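# Does a standing desk fix a sore neck? My health science project

September 2024

So my question was pretty simple: if you get students to stand up for part of their study time, do their necks hurt less? I ran it at the Wellmont campus library over 2 weeks, with 60 people who (bless them) filled in a pain diary every night. 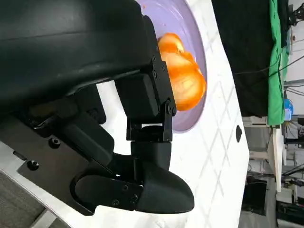 Half the group stood for part of each session and half sat like they always do. I'd hoped for 200 sign-ups back in June, but exams got in the way and I took what I could get!

The standing group did report less neck pain by the second week, though their feet were sorer, and a few people gave up and sat on the floor.

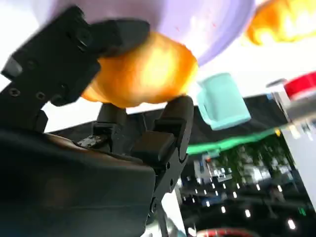

My biggest problem was the diaries. People fill them in late, or all at once on Sunday, so I wouldn't put too much weight on any single night. Next time I'd send a text reminder and ask about sleep as well.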